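Section 6. Booking a shipment in the Lumach portal

Read this section before you book your first load out of Tillton. The portal will let you skip most of what follows. It will accept a half-finished booking, turn the status bar green, and send you a confirmation email. A green bar means the form was received. It does not mean a truck has been assigned, a carrier has accepted the load, or a person has looked at the paperwork.

Before you start

Have these in front of you:

Shipper and receiver addresses, including dock or gate numbers
Piece count, gross weight, and outside dimensions of every package
Commercial invoice and packing list as PDF files
The tariff code for each line of goods
Your Lumach account number (printed on the rate sheet, top right)

The portal offers to look up tariff codes from a plain description. Treat the result as a guess. We typed in "shelf brackets" on two different accounts and got two different headings. If you don't have a code from your broker, get one before going further.

Setting up the booking

1. Sign in and choose New Shipment. Do not use Quick Ship. It leaves out the customs screens and you will end up filling them in by email.

2. Pick the origin. Tillton and Skokthorpe sit next to each other on the list and the portal remembers whichever one was used last, even if that was a coworker. Check it every time.

3. Enter the destination and the ready date. The ready date is the day the goods are packed, labeled, and on the dock. If you enter the day you hope they'll be ready, you pay for the wasted pickup.

4. Enter the packages one line at a time. The Copy Line button copies the weight but drops the dimensions back to zero, and the portal won't warn you.

5. Upload the invoice and packing list. Open each file again from the portal after uploading. A file name on the screen is poor evidence that the whole document made it across.

6. Choose a service level. "Priority" covers pickup and terminal handling only. It has no effect on customs, whatever the sales sheet seems to promise.

Note: The transit time beside each service is counted from terminal departure. Pickup, consolidation, and clearance are extra. Don't quote that number to your customer.

Measuring and weighing

Measure the package as it will ship, with the pallet, straps, and any overhang included. Catalog dimensions describe the product and leave out the box. Measure on a flat surface, at the widest points, and round up to the next whole inch.

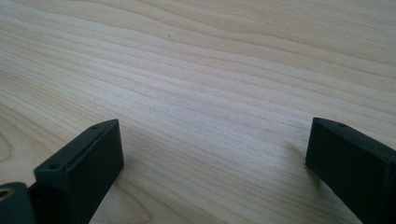
Fig. 6-2. Light wood tabletop with wavy grain.

Weigh on a scale that has been checked within the past year. Adding up unit weights from the packing list misses the pallet and the packing material, and the terminal will reweigh the load anyway. If its figure is higher than yours, its figure goes on the bill. You have 2 business days to dispute a reweigh. Keep a photo of your scale reading with the package label in view, or there is very little to argue with.

CAUTION: Do not declare a low weight in the hope of correcting it later. An understated load can be held at the terminal, and storage charges run while it sits.

Submitting and checking

7. Press Submit once. The page can take up to 60 seconds to respond. Pressing it again makes a second booking, and both will be billed until one is canceled.

8. Write down the booking number. Then wait for the carrier acceptance notice, a separate message with a pickup window in it. No window, no pickup.

9. If no acceptance has come within 6 business hours, call the desk. The chat window in the corner of the portal can read you the booking status and not much more, and you can already see that for yourself.

Note: Loads routed through Villa show as "Delivered" when they reach the cross-dock there. This was reported in February and was still happening when this section was last checked. Ask for a signed delivery receipt before you close the file or release payment.

Insurance

The box marked "Protect my shipment" is off by default. Leaving it off does not leave you with full coverage from the carrier. Carrier liability is limited, usually by weight, and the limit can fall well short of the invoice value. Turning it on has limits too: used goods and anything packed by a third party need written approval first. Read the certificate, since the pop-up summary leaves out the exclusions.

Section last checked: July 12, 2021

Continue to Section 7, Changing or canceling a booking.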